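Stanavano 15 – navigateur web pour poste de travail

Version stable pour Windows, macOS et Linux, disponible en téléchargement depuis le Aug 6, 2020

Imprimer cette page
Envoyer par e-mail 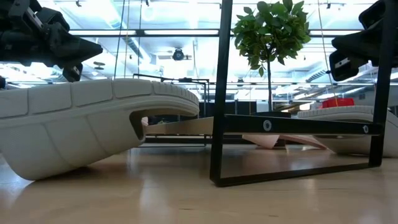 Selon Ghauri, qui a écrit sur le forum des utilisateurs, la version précédente gardait trop de mémoire quand on laissait les onglets ouverts toute la nuit, et c'était la seule chose qui l'empêchait d'installer Stanavano sur son ordinateur principal. Sa remarque a été transmise à l'équipe de développement et le problème est traité dans la version 15, dans la partie « Mise en veille des onglets ».

Présentation

Stanavano est un navigateur web destiné aux personnes qui travaillent beaucoup d'heures dans le même logiciel et qui veulent garder la maîtrise de leurs réglages. Il s'installe sans compte et sans inscription. Les favoris, l'historique et les mots de passe restent sur le disque de l'utilisateur, sauf si celui-ci décide d'activer la synchronisation.

La version 15 remplace la version 14 pour tous les nouveaux téléchargements. Les utilisateurs de la version 14 recevront la proposition de mise à jour au prochain démarrage. Il est possible de la refuser et de la faire plus tard, par le menu Aide, puis Rechercher une mise à jour.

Mise en veille des onglets

Un onglet qui n'a pas été consulté depuis deux heures est mis en veille. Son titre et son icône restent visibles dans la barre, mais la page n'occupe plus la mémoire. Quand on clique dessus, elle est rechargée à la position où on l'avait laissée. Le délai se règle dans Préférences, Onglets, et on peut aussi désactiver entièrement cette fonction.

Certaines pages ne sont jamais mises en veille : celles qui jouent du son, celles où un formulaire est commencé et celles que l'utilisateur a épinglées. On peut ajouter ses propres exceptions, par nom de domaine. Nous conseillons de le faire pour les messageries internes, qui supportent mal le rechargement.

Sessions séparées

Chaque fenêtre peut maintenant recevoir sa propre session, avec ses cookies et ses identifiants. Cela permet par exemple d'ouvrir le même service avec deux comptes différents, l'un à côté de l'autre, sans se déconnecter. Une session séparée porte une couleur et un nom choisis par l'utilisateur. À la fermeture, le navigateur demande s'il faut la conserver ou l'effacer – la réponse peut être mémorisée.

Attention, les extensions sont communes à toutes les sessions. Si une extension doit être bloquée dans une session particulière, il faut le préciser dans le gestionnaire d'extensions, colonne « Portée ».

Moteur de recherche et barre d'adresse

La barre d'adresse propose d'abord les favoris, ensuite l'historique, et seulement après les suggestions du moteur de recherche. Cet ordre est modifiable. Les suggestions en ligne sont désactivées à l'installation, et rien de ce qui est tapé dans la barre n'est envoyé avant que l'on appuie sur Entrée.

Module Culano

Culano est le module de lecture fourni avec Stanavano. Il retire d'un article les menus et les colonnes latérales et affiche seulement le texte, avec une taille de caractères réglable. Dans la version 15, il reconnaît mieux les articles qui sont répartis sur plusieurs pages et il les présente à la suite. Le catalogue des règles de lecture contient plus de 2355 sites. Pour un site absent du catalogue, Culano essaie une règle générale, dont le résultat est parfois moins bon, surtout quand la page comporte beaucoup de tableaux.

Corrections

Le correctif 1953 concerne l'impression : les pages longues perdaient leur dernière ligne avec le format A4. Ont été corrigés aussi l'affichage flou du texte sur un second écran, la perte du zoom après le redémarrage, et une erreur à l'importation des favoris quand un dossier portait un nom avec une apostrophe.

Un défaut reste connu à ce jour. Sous Linux, le glisser-déposer d'un onglet d'une fenêtre à l'autre ne fonctionne pas toujours lorsque les deux fenêtres appartiennent à des sessions différentes. Une correction est prévue pour le mois de septembre.

Installation

Télécharger l'installateur qui correspond au système, fermer toutes les fenêtres de la version précédente et lancer le fichier. Les réglages existants sont repris. Nous recommandons quand même d'exporter les favoris avant, par le menu Fichier. Une version portable, à copier sur une clé USB, est proposée pour Windows uniquement. Elle ne se met pas à jour toute seule.

Licence et assistance

Stanavano est gratuit pour l'usage personnel comme pour l'usage professionnel. L'éditeur, Kurkmont, propose un contrat d'assistance payant pour les entreprises, qui comprend le déploiement par le réseau et les réponses par téléphone. Les particuliers peuvent poser leurs questions sur le forum, en français ou en anglais. Merci d'indiquer dans le message la version exacte du navigateur et celle du système – on les trouve toutes les deux dans le menu Aide, À propos.

Imprimer cette page
Envoyer par e-mail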